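# Chapter 11: Choosing Fingers for Soft Goods

Cloth is a hard thing to hold. A rigid part keeps its shape when a gripper closes on it, so a finger chosen from a drawing will usually work on the bench. A garment folds and slides, and it changes shape again as soon as it is lifted. Most of what you learned in the last chapter about contact force still applies, but the contact point moves. 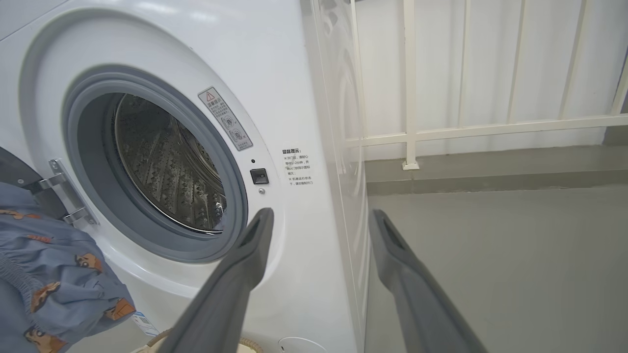

*Ferdinand Holzer*

This chapter compares two finger designs on a household job: moving clothes between a basket and a front-loading washer. The job has three features worth testing. The door opening limits the angle of approach, the rubber seal catches anything that drags, and the garment can hang well below the fingertips while the arm is moving.

The first design, the Drunico finger, is long and stiff with a flat inner face. The second, from Yeom, has a softer pad and a wider tip. Both fit the same wrist plate, so the arm and the controller stay the same throughout. Keep it that way in your own trials. If you change the fingers and the closing speed on the same day, you will not know which one made the difference.

## 11.1 What to measure

We ran 1423 grasp attempts across both designs. An attempt began when the fingers started to close and ended when the garment was released or dropped. Of these, 983 were scored as clean, meaning that one garment was lifted and carried to the target with no second try.

That total hides a good deal. Garments with elastic at the cuff or waist behaved differently from flat ones such as towels. A gathered band gives the fingers a ridge to close on, while a smooth fold tends to slip out toward the tips.

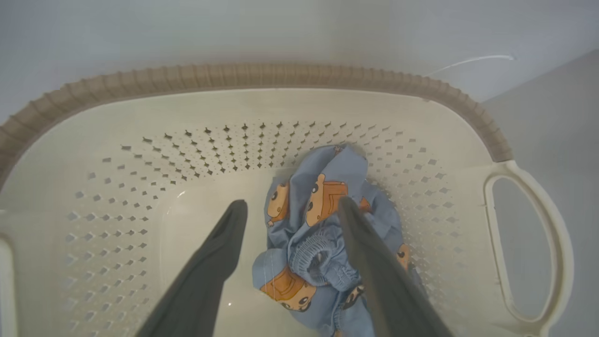 Approach depth matters as much as finger shape. If the tips stop too high, they pinch a single layer and often lose it. If they go too low, they push against the floor of the basket and the wrist force reading climbs before any cloth is held. Record the height at which the fingers close, along with the result, for every attempt.

Wrist cameras add one more limit. The fingers hide part of the view, and a wide finger hides more than a narrow one. Section 11.2 returns to this when we set up the camera mount.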